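**Hillix ferry: revised timetable, cabin classes and boarding notes**

The overnight ferry between Ornutov and Uçar moves to its summer timetable in April. Readers who booked under the winter schedule should check their departure time again, as the evening sailing leaves earlier and the check-in window is shorter. The notes below cover foot passengers and passengers with bicycles. Vehicle bookings follow a separate process and are not dealt with in this issue.

## Sailing times

The evening departure from Ornutov is now 8:40 p.m. The crossing is scheduled at 11 hours, with arrival at Uçar at 7:40 a.m. ship time. Both ports keep the same clock, so no adjustment is needed on arrival. The return sailing leaves Uçar at 9:15 p.m. and takes nearly the same time, with a slightly later arrival when the ship holds outside the harbor for the pilot.

Check-in for foot passengers closes 90 minutes before departure. The operator applies this strictly at Ornutov, where the passport desk and the ticket desk are in separate buildings. Go to the ticket desk first. The passport desk will not process a traveler without a printed boarding card, and a booking confirmation on a phone does not count as one. At Uçar both steps are handled at one counter.

## Cabin classes

Hillix sells three types of accommodation on this route:

- **Reclining seat.** Located on deck 5, forward. Lights are dimmed at 11 p.m. but not switched off. Power outlets are fitted to the end seats of each row only.
- **Inside cabin.** Two or four berths, private shower, no window. Upper berths fold against the wall and are lowered by the cabin steward on request.
- **Outside cabin.** Two berths, private shower, fixed window. Cabins on deck 7 aft are closest to the engine exhaust and carry a steady low vibration through the night.

Solo travelers may book a single berth in a shared four-berth inside cabin. These are assigned by gender and cannot be selected by number. Whole-cabin booking for one person is charged at the full cabin rate from April onward; the earlier single-use discount has been withdrawn.

Bedding is included in all cabins. One bath towel per berth is provided. Passengers in reclining seats have access to the public showers on deck 5 but receive no linen, and the shop on board does not sell any. A compact travel towel is sufficient, and it should go in hand baggage with anything else needed overnight. Checked bags are held on the vehicle deck, which is locked from departure until docking. 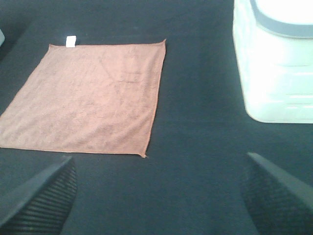
## Bicycles

Bicycles travel on the vehicle deck at a flat fee, paid when booking. Riders board through the vehicle gate after the trucks and ahead of the cars. Lashing straps are supplied by the deck crew. Panniers may be left on the bicycle, although the operator accepts no liability for them.

## Meals on board

The self-service restaurant opens at boarding and closes two hours after departure. Breakfast starts at 6 a.m. The soup and the grilled fish are the better choices in the evening; the hot breakfast is limited and most of it is gone by 7. Card payment is accepted in the restaurant. The deck 8 bar takes cash only.

## Onward travel from Uçar

The Trudeck bus meets the morning arrival and runs to the old town and the rail station. Tickets are sold by the driver. The bus leaves 30 minutes after docking whether or not all foot passengers have cleared passport control, and the next one departs at 9:50 a.m. Travelers with a morning train connection should be at the deck 5 foot-passenger exit when the first arrival announcement is made.

The walk to the old town follows the harbor road and is level throughout. Sidewalks are continuous on the seaward side only.

Corrections and recent experience of the route can be sent to Taha Berrada at the newsletter desk. Reports on the Uçar to Ornutov direction are particularly wanted, as our last check covered the outbound sailing only.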